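2012-02-15

So I've finally given in and started rebuilding the old desktop, mostly because it takes longer to boot than the kettle takes to boil. Mum reckons I should just buy a laptop like a normal person, but I've got 22 years of family photos on that thing and I'm fond of it!

Budget is $200, and I've already blown a fair bit of it on memory (whoops). Noémie Lacroix is lending me her good screwdrivers -- she wants them back by the end of February -- and I've cleared the arvo, the dining table and my favourite mug out of harm's way.

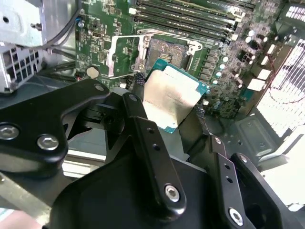 Do you need to reinstall everything after changing the processor? Usually you don't, though I'd back up your photos first. Mine are copying now, 2 hours to go.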